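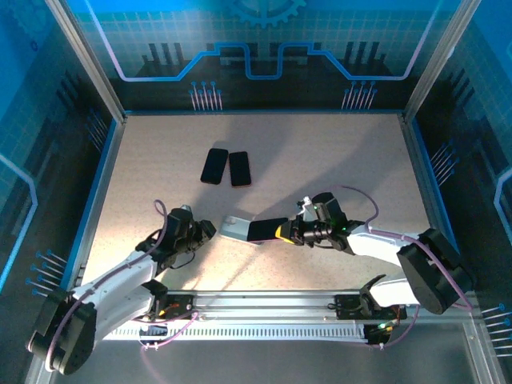 **pelican_flat** wrote:

I'd still put a gap between them. Phones side by side with the long edges that close are fine until you pick one up in a hurry and drag it along its neighbour. We leave a thumb's width and haven't marked a frame since we started doing it.

---

**speckledtop** wrote:

Fair enough, I can move them apart. For anyone coming in on page two, the question was how people lay out used handsets for checking before they go into sleeves. I've got 122 to get through by the end of August and only one table. I do screens up, check the glass, check the corners, then power on. After that it's wipe, sleeve, label, box.

What I'm not sure of is whether the label should go on before or after the sleeve.

---

**pelican_flat** wrote:

Before. Small removable one on the back, low down, away from the lenses. Then a second on the sleeve with the same number. If you only label the sleeve, you're relying on the right phone going back in the right sleeve every time.

---

**dunny_door** wrote:

Disagree. Labels on the back leave gum, especially if the box sits in a warm shed. I spent most of an evening with eucalyptus oil cleaning up a batch of old Skikows somebody had stickered. Label the sleeve and only have one phone out of its sleeve at a time. Then there's nothing to mix up.

---

**speckledtop** wrote:

One at a time is slow, though. I like to have a couple down while I've got another one in hand. It means I can compare the glass. Fine scratches are easier to spot when there's a clean screen next to it.

---

**dunny_door** wrote:

Then have a couple down, but put each one on its own sleeve. Phone on sleeve, sleeve on table. Costs you nothing and the number stays underneath it.

---

**speckledtop** wrote:

That would work. Will try it tomorrow.

---

**marg_in_the_margin** wrote:

Can I raise the table? A hard, speckled top is a pain for this job. Drop a SIM tray pin or one of those tiny bottom screws on it and you'll be patting around for ten minutes. I put down a plain pale tea towel, ironed, taped at the corners. Screws show up and they don't roll.

It also saves the backs. You're all worried about the screens, but it's the back that's sitting on the hard surface, and camera bumps pick up grit.

---

**pelican_flat** wrote:

Tea towels shed lint, and then it's in the charging port. A silicone mat does the same thing and you can rinse it.

---

**marg_in_the_margin** wrote:

Silicone grabs dust like nothing else. I've had both. A tea towel that's been through the wash fifty times doesn't shed.

---

**kerbside_ken4** wrote:

We use the grey foam trays from Azimi. Each has cut-outs so the phones stand on their long edge. Not cheap but you can carry a full tray to the charging shelf without touching anything. They don't suit the bigger handsets unless you trim the foam with a bread knife.

On the light: have it coming from one side, low. Straight overhead and you just see the bulb in the glass. From the side you can tilt the phone and every scratch lights up. A bright side light is worth more than any magnifier.

---

**speckledtop** wrote:

Agree about the light. I changed over to side lighting last month and started finding hairlines I'd been passing as clean. Went back and regraded a whole box.

Question about grading while we're here. If the glass is perfect but there's a worn corner, is that still an A?

---

**kerbside_ken4** wrote:

B. Anything you can feel with a fingernail is a B.

---

**dunny_door** wrote:

It's an A if it's going out in a case. Most people put a case on before they get to the car.

---

**kerbside_ken4** wrote:

And then they take the case off and write to you. B.

---

**pelican_flat** wrote:

I'm with Ken on this one. Grade it as it is out of the case. If you want to throw in a case, good, but it doesn't change the grade.

---

**marg_in_the_margin** wrote:

What's everyone doing for erasing? I was using Tokden on the laptop but it stalls on the older ones and I end up doing them from the settings menu anyway.

---

**pelican_flat** wrote:

Settings menu for everything. Sign out of the account first, then reset, then start it up again and make sure it goes to the welcome screen without asking for the old login. If it asks, it goes in the problem box with a note. Tokden is all right if you need a printed record for each phone.

---

**dunny_door** wrote:

Take the SIM and the memory card out before you do any of that. Check the tray as well, even if the giver swears it's empty. I keep a jam jar for them.

---

**speckledtop** wrote:

Last one from me. Sleeves. I've bought 100 of the Gustix bubble ones, so I'm short already, and they're tight. Getting a larger phone in means pushing on the screen, which I don't love. Is there something better?

---

**kerbside_ken4** wrote:

Size up. The next Gustix along fits everything and you fold the end over. Screen goes against the smooth side.

---

**marg_in_the_margin** wrote:

Or skip plastic and use kraft envelopes with a sheet of tissue. I stack up to 4 flat in a shoebox row and stand a bit of cardboard between rows. Never had one break in the post, and the envelopes can be written on in pencil.

---

**dunny_door** wrote:

Don't stack old ones flat if you haven't looked at the batteries. Lay each one face down on something level first and see if it rocks or spins. If it does, or the screen's lifting at one side, it doesn't go in any box. Mine go straight to the battery drop-off at the tip.

---

**speckledtop** wrote:

I've been looking side-on along the glass but not doing the spin test. I'll add it before the power on.

So the order is now: SIM out, side light, glass, corners, spin, power on, erase, wipe, sleeve. Number on the sleeve only, phone sitting on its own sleeve the whole way through. Gap between phones.

---

**pelican_flat** wrote:

Still think you want a number on the phone, but see how you go.

---

**marg_in_the_margin** wrote:

And a tea towel.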